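Grusside Road, Barkville: roadside tree and verge inspection
Checklist with comments, 2018-10-05

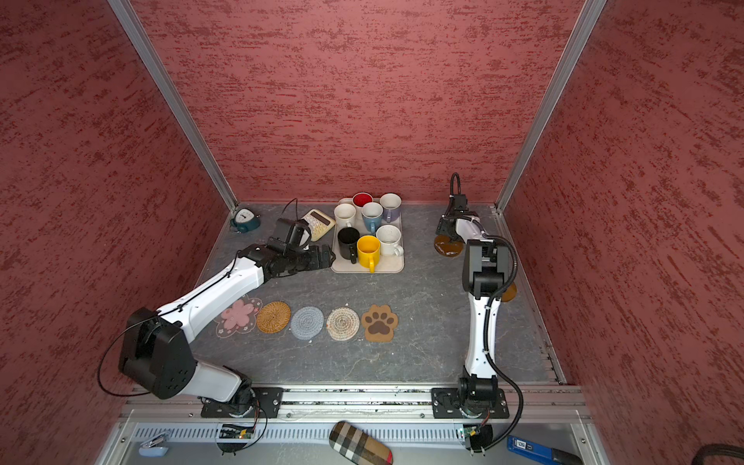 Inspector: Fereshteh Rezaei
Comments reviewed by: Forough Shahbazi
Section inspected: Merance Bridge to the Ghorbani Reserve gate, both verges, on foot
Previous inspection: May

1. Traffic control in place before work starts
Yes. Signs set out at both approaches. The sign at the bridge end had to be moved uphill to be seen past the parapet.

2. Clearance over the carriageway
Fail at tree 11. The lowest limb is below the height required for buses. Bark scuffed on the road side, old and healed over. All other trees pass.

3. Clearance over the footpath
Pass. Light regrowth on the lime by the bus stop, to be lifted at the next routine cut.

4. Trunk and root plate
No movement seen at any tree. Soil firm. Tree 11 has a shallow cavity on the north side, about 800 mm above ground. Probed, sound wood behind. No fungal brackets.

5. Dead or hanging wood
Two dead limbs in the sycamore opposite the reserve gate, over the verge only. Remove within the month.

6. Sight lines at junctions and drives
Pass at the bridge. Poor at the reserve gate, where the hedge has grown past the post. Owner to be written to.

7. Kerb and surface damage from roots
Kerb lifted beside tree 11. Edge painted, no trip hazard on the footpath side. Check level again at next visit.

8. Overhead lines
Not checked from the ground beyond a visual pass. Refer to the lines company before any climbing work.

9. Drainage
Grating below the sycamore blocked with leaf. Cleared by hand during the visit. The outlet was not inspected.

10. Signs and street lights obscured
Speed sign partly hidden, southbound. Prune back to the trunk side of the pole.

Reviewer's comment (F. Shahbazi)
Item 2 does not by itself support removal of tree 11. Reduction of the one limb would give the clearance – a height marker should be fitted in the meantime. The ward councillors have asked to see any removal proposal before a notice is posted, and the residents' letters are to be attached to it. Item 6 stays open until the hedge is cut.

Status: open, items 2, 5, 6, 7, 8 and 10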